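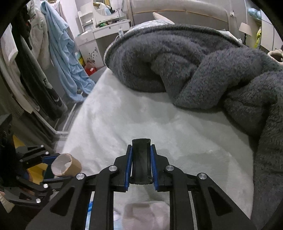

Why does bread dough need to rest after mixing?
Resting gives the flour time to take up the water, and it lets the gluten relax so the dough can be shaped without springing back.

Week 3 handout: Dough and Fermentation
Instructor: Maricica Voicu

Terms for this week
Autolyse: flour and water mixed and left to stand before salt and yeast go in.
Bulk rise: the first rise, with the dough in one piece.
Proof: the last rise, after shaping.

Yeast feeds on sugars in the flour and gives off carbon dioxide. Gluten holds the gas in. Warm dough rises faster, but a slow rise in the cooler has more flavor. Salt slows yeast down, so weigh it.

Worked problem
A batch of Vardale white uses 1465 g of flour at 2 percent salt. Salt needed: 29.3 g. Work out the water at 68 percent yourself and bring the figure to class.

Reading: course packet, pages 23 to 39. Skip the section on rye, which we take up in week 5. Lab groups stay the same as last week.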